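Home | Projects | Reports | Gallery | Contact

Visit to the Hatavow Open Day: Two-Arm Sorting
Project report by Yu-ting Sin

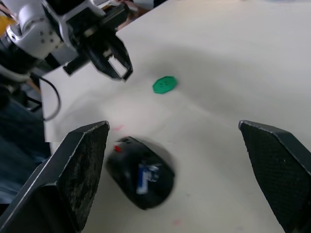 Our group went to the open day in March as part of the automation project. We had already spent a term reading about grippers, and the aim of the visit was to watch a pair of arms working at one table and write down what we could use in our own design. Hatavow is a small workshop in Pranton. It runs two arms side by side on ordinary objects that people might have on a desk.

1. What we were shown

The demonstration began at 10.30 and was led by an engineer called Chang. The task was simple. Objects are put on a white table and the arms have to pick them up and move them to a tray. Some things are easy, like a flat green octagonal piece with clear edges. A black computer mouse is harder. It has a rounded body, so the fingers have to close on it at the right angle or it turns as they grip.

Both arms have two-finger grippers. One of them has a small camera near the gripper, so the picture on the screen always has its own two fingers in it, with the table between them. I found this view more useful than standing at the side, as you can see how far off centre the object is before the fingers close.

2. Finger pads

The pads were the part I took most notes on. The two fingers on the camera arm do not look the same on the inside. The left pad is grey and speckled and looks worn. The right one is darker and has a fine diamond-like pattern. I asked Chang about wear and was told that pads are changed after 300 hours, or sooner if objects start to slip. Our own gripper has smooth plastic fingers, and this is probably why it drops things.

3. Results from the workshop's log

We were allowed to copy figures from the log for the week before. There were 1283 attempts in total and 208 were failed picks. Most of the failures were on rounded objects. The software that plans the moves is called Elum and it slows the arms to 80 mm per second when they are close to each other. Before this limit was added they had touched twice.

4. What we will change

We will glue rubber pads to our fingers and test them on a mouse and a flat plastic piece. We will also try moving our camera from the stand to the wrist. The cable will need more slack if we do this, and we have not decided yet where it should run. Lighting is still an open question. Our lamp gives strong shadows and the program sometimes takes the shadow as part of the object.

The full test table will be added to the appendix when we have finished the second set of runs.

3 comments | 12 shares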